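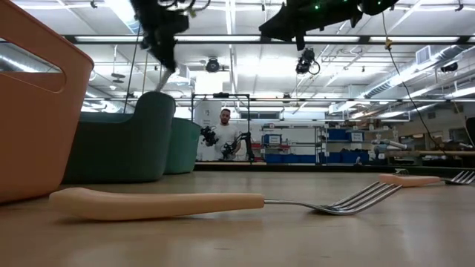 The Suvitz project examined how cutlery and small table items are stored and returned in the shared dining room at Gradurov Hall, and whether a simple arrangement of open containers could shorten the time needed to set and clear the tables. The work was carried out during the spring term and completed in April. Forks with thick, rounded handles were selected for the trials, in a pale beige that stands out little against a light wooden tabletop, and they were paired with storage in stronger colors: a large orange caddy with an oval handle cutout, and dark teal containers placed beside it. The wider teal container has a rim that dips at the center, a feature that several participants mentioned in their written comments.

Method

A total of 16 residents took part. Each was asked to set and clear one table under 3 arrangements, referred to in this report as Mosia, Dobre and Open. In the Mosia arrangement, all cutlery was kept together in the caddy. In the Dobre arrangement, forks and spoons were separated by container. In the Open arrangement, items were left flat on the table and collected by hand. Each session was limited to 30 minutes, including the questionnaire.

Results

Participants preferred Dobre for clearing and Mosia for setting. The caddy was easy to carry between tables – the handle was praised more often than any other feature – but forks placed in it upright tended to catch on one another. The Open arrangement was the slowest at both tasks and produced the most misplaced items.

Limitations

All sessions took place in one room with one type of fork. Knives were excluded. The questionnaire was scored out of 100, and some respondents found this scale too fine for the questions asked.

Recommendations

The dining room should keep the caddy for transport and use the lower containers for sorting at the return point. Labels should be tested before any further containers are purchased.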